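Zilness open day: the Amadi disassembly cell, reviewed

Zilness opened its workshop on Saturday to show off Amadi, a robot cell meant to take old desktop computers apart for reuse. I run a small refurbishing shop, so I went along with my wallet shut. The arm reaches down into a tower case lying on its side, power supply and graphics card still in place.

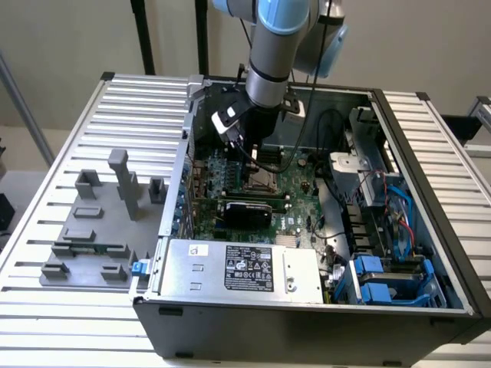 What you get for the money

The quote I was handed starts at 1163 a month, with Pernumero, the parts-tracking software, billed at 281 on top. Nima Bagheri gave the talk and took questions for 30 minutes. He was patient, but he had no figure for bent socket pins – the first thing I'd want to know.

The processor is the part worth watching. With the load plate up, two blocky black fingers come in at the lower part of the chip, and there isn't much room for error in an open socket.

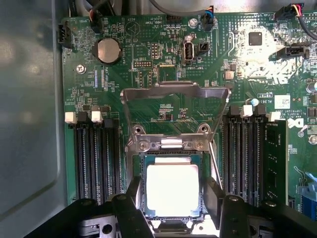

My own bench hand does that job with two fingertips and a tray. I'd also like to see a case nobody at Zilness picked out, with seven years of dust in it. Bagheri said a trial could be set up in March. I'll bring my own towers. Until then, two stars out of five.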